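Laur Two-Finger Gripper Kit for Student Arms

Product group: Classroom and club robotics
Supplier: Grernon

The Laur kit is a parallel gripper with a small wrist camera, made for school clubs and student project teams that already have a tabletop arm. It comes assembled. A team needs a hex key, the adapter plate for its arm and one class period to mount it.

The fingers are black and taper to a narrow tip, so students can work close to a surface or reach for a small handle. The camera sits behind them and looks along the fingers. When the gripper is mounted correctly, the fingers show at the bottom of the view and meet near the middle. If they lean to one side, loosen the two camera screws and turn the bracket until they point straight up.
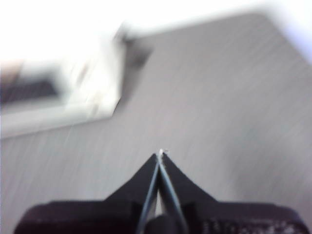 What is in the kit

Gripper body with both fingers fitted
Wrist camera and bracket
Adapter plate (state your arm model when ordering)
Power and data cable, 200 cm
Spare finger pads
Printed task book for the Kitchen Counter project

The Kitchen Counter project

The task book was written by Nayeli Villanueva and Angus Gunn for the robotics club at Praltness, where it runs from January to the end of the school year. Students work with a toaster oven on a dark countertop against a plain wall. The oven stays unplugged for all tasks.

There are 12 tasks. The early ones only ask the arm to move toward the oven and stop short of it. After that, teams bring the fingertips to a marked point near the door, then open the door, place a flat item inside and close it again. Teams record every run from the wrist camera and go through the video before changing their code. Fast moves blur the picture, so the book asks for slow approaches in the last part of each run. 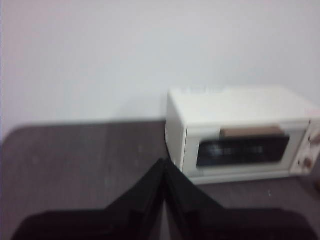
Scoring is out of 100 for each task. Points are taken off for bumping the appliance, for shifting it on the counter and for stopping the run by hand. The same score sheet is used at the Kondotholm student meet, so clubs can practice with it during the year. Clubs may use their own oven if the door opens downward and the front is wider than the open gripper.

Specifications

Finger opening: 100 mm
Finger color: black
Control: USB, with sample programs in Python
Suggested team size: three or four students

Ordering

Schools can order by purchase order or card. Replacement fingers and pads are sold separately – please give the kit number printed on the box. For questions about mounting or the task book, write to Siiri Vasiliauskas in school support. A loan kit is available to clubs that want to try the first tasks before they buy.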